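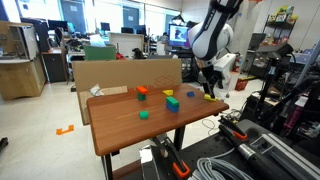
*Words and photo by the Clullau play table team, 17 Jun 2022*

## 3. Setting out the blocks

Right, you've got the table standing up and it isn't wobbling (if it is, go back to section 2 and sort the legs out first). Now for the fun bit!

I like a low, mixed layout to begin with — a couple of short stacks, a few blocks lying flat and plenty of bare table left over for building on. My green and blue pair is the easiest one to copy, so we'll start there.

1. Wipe the tabletop with a dry cloth. Crumbs make blocks rock, and you'll blame the blocks.
2. Lay the blue rectangular block flat, towards the far edge.
3. Put the green rectangular block on top and line up the long sides with your fingertips. They're very nearly the same length, so don't fret over a sliver at one end.
4. Over at the back left, lay a red-orange block across the top of another green one. Mine overhangs slightly and I leave it that way, as children love an overhang.
5. Lay the yellow triangular block flat behind your green and blue stack. I point the narrow end left.
6. Tip the green cylinder on its side, to the left of the stack and a bit nearer to you.
7. The small dark blue block with the sloped outline goes to the right of the stack, and a plain yellow block goes beyond that, near the right end of the table.

**Note:** if you've bought the Drostik top-up bag as well, keep it shut for now. It holds 50 extra blocks and they will take over the whole table if you let them (ask me how I spent last September).

**Caution:** the cylinder rolls. Don't set it down close to an edge, and if your floor slopes at all, turn it so that it would roll along the table and not off the front.

### If a stack keeps falling

Take it down to the bottom block and feel underneath for grit. Still falling? Try swapping the two blocks over, or turn the top one end to end — I've had that cure it more than once.

### Putting away

Flat blocks go in the box first, then the triangle and the sloped one in the gaps, and the cylinder last of all. Please don't stand the box on the table once it's full, it marks the wood. Spare blocks can be ordered one at a time, and the part number for the cylinder is 515.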